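Sorting Food Packaging Waste in a Shared Student Room
Project report, Packaging and Household Course
December 13, 2022

1. Introduction

In our student residence in Wutby the rooms are small and most people keep their snacks in the same place where they sleep and study. When the packages are opened, the pieces of paper and carton often stay between the other things. At the end of the week they go together into one bag. The waste company Nutamach does not accept mixed bags from our building any more, so the question of sorting became practical for us.

The aim of my project was to find out which kinds of snack packaging are difficult to sort at home, and to propose a simple order of work for a person who has only a bed and a small desk as a working surface.

2. Method

I used the bed as a sorting place. The desk was too narrow, and on the floor the small pieces were easy to lose. All packages from the shelf were put on the sheet and then divided into three groups:

Group A: full packages, to be kept
Group B: empty cartons and boxes, to be made flat
Group C: torn pieces and strips

The work was repeated in 6 sessions, always in the evening. After every session I wrote down which items I had to move from one group to another, and what made me change my decision. I did not wash anything, as the course instructions limited the project to dry packaging.

3. Observations

Group A was the easiest. A closed package has a clear shape and it is quickly put back on the shelf. Group B needed more time, mostly for opening the glued ends of the cartons. The Kröger guide, which we used in the course, advises to open both ends before pressing, and I found this advice correct.

The real difficulty was Group C. A torn strip does not lie flat. It twists, and the printed side and the white side look like two different materials. In the first session I put several strips in the wrong bag for this reason.

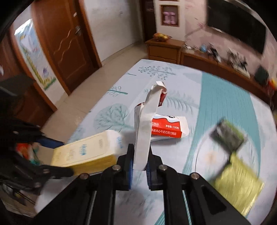
Figure 1. Torn strip of white paper packaging with a red printed part, in front of a chocolate package with a red label band (net content 100 g).

A second difficulty was the language on the labels. Many of our snacks are bought in Purketard, where there is a shop with imported food, and a part of the packaging is printed in Chinese. I can read only the numbers, so for the material marks I asked for help from my neighbors on the floor.

The patterned sheet was also not a good choice. Pale pieces of paper are hard to find on a pale blue and white print with leaves. From the fourth session I covered it with a dark towel, and the sorting went faster.

4. Proposed order of work

First put away everything that is still full. Then flatten the cartons and stack them by size. Take the torn pieces last, one by one, and straighten each piece before deciding about it. Pieces which have a shiny layer inside go to the mixed bag.

5. Limits of the project

I tested this order in one room only. A room with more people would probably need a box for Group C which stays open during the week. I would like to try this in May, when the next course begins.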